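Play kitchen: leave the cooking things out, or tidy away every evening?
Toys and playroom board - 14 replies

melina_t
Hello to all. I am new in this board, so please excuse my English and if the question was asked before. We have a play kitchen for our daughter, bought second hand in August. It is the kind with a white counter, black cooktop, grey sink and a small microwave on the shelf above. I like it very much, but my husband and I don't agree what should stay on it when she is not playing. He would put every piece into a box. I prefer to leave the steel pot and one or two blocks on the cooktop, so she finds something already started.
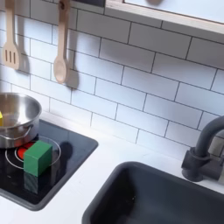
The blocks are her food. Green is spinach, or sometimes soap, it depends on the day. My husband says that a child who finds everything put out will never learn to put it back. I think an empty kitchen is a bit sad and she walks past it. What do you do at home?
Melina Triantafyllou

jaxon_g
Box. Every evening, no discussion. We have three children and if I leave one pot out, by breakfast it is under the sofa.

gaeun.noh
I don't agree with Jaxon, sorry. I worked six years in a nursery and we always left a few things standing. Few is the important word. When the counter was full, the children only pushed things to the floor. With one pot and something to put in it, they began to cook in the first minute.

jaxon_g
A nursery has staff to pick up. I have me.

gaeun.noh
Yes, but a small child can pick up three things. She can't pick up 70. I would keep most of the food in a cupboard and change it from time to time.

melina_t
Thank you both. Ga-eun, this is near to what I was thinking. At the moment we have the pot with a yellow piece inside, and the green cube next to it. The spatula and the spoon have their own place on the wall, and this she understood very quickly. 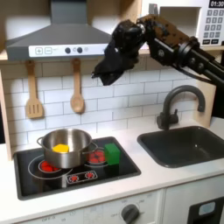 I wanted to ask also about the hanging. The wooden spoon is light, but our daughter pulls it down and not up, and I am afraid for the hook. Did somebody change theirs for something stronger?

iason_m
We did, on a Varnier kitchen, so maybe not the same as yours. The small hooks turned in the wood after a few months. I took them out, filled the holes with a piece of matchstick and wood glue, waited one night and screwed them in again. They hold since then. Please don't buy bigger hooks - with bigger ones the spoon hangs too far from the wall and gets caught in the sleeves.

niamhkeane
Seconding the matchstick. My dad did the same on every cupboard in the house.

On the first question, I'm with Melina's husband for the food and with Melina for the pot. A real kitchen has a pot on the hob. Mine does, anyway, usually a dirty one.

jaxon_g
So now the pot is allowed. Next year you'll be storing 1001 wooden carrots on the hob.

melina_t
We have no carrots yet! Iason, thank you, I will try with the glue at the weekend. Is it necessary to make a new hole first with a thin drill, or the hook goes in alone?

iason_m
It goes in alone if the glue is dry. Start it with a nail, only one or two millimetres.

gaeun.noh
Melina, one more idea. Leave the sink side of the counter free. Children need a place to put the thing they are holding, and if all is covered they stop. I would put the pot and the cube at the back of the cooktop and nothing else.

melina_t
We have it almost like this already. I talked with my husband yesterday evening and we found a middle way: the pot, the yellow piece and the green cube stay, the spoon and spatula hang, and all the rest goes in the Tumow box under the window. She helps with the box and he is happy. I put one more picture.

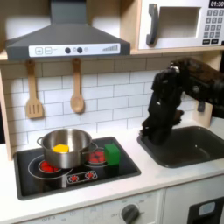 The cooking side, with the spatula and spoon on their hooks.

niamhkeane
Lovely. I like the little plus and minus on the hood. Does she press them?

melina_t
All the time. The microwave too, it says 01:30 and so everything in our house takes one and a half minutes.

jaxon_g
Fine, it looks tidy, I admit. Write again in the spring and tell us if it's still three things.

melina_t
I will write. Update 9th December: the hooks are glued and she is forbidden to touch them until tomorrow. She has asked me four times if it is tomorrow.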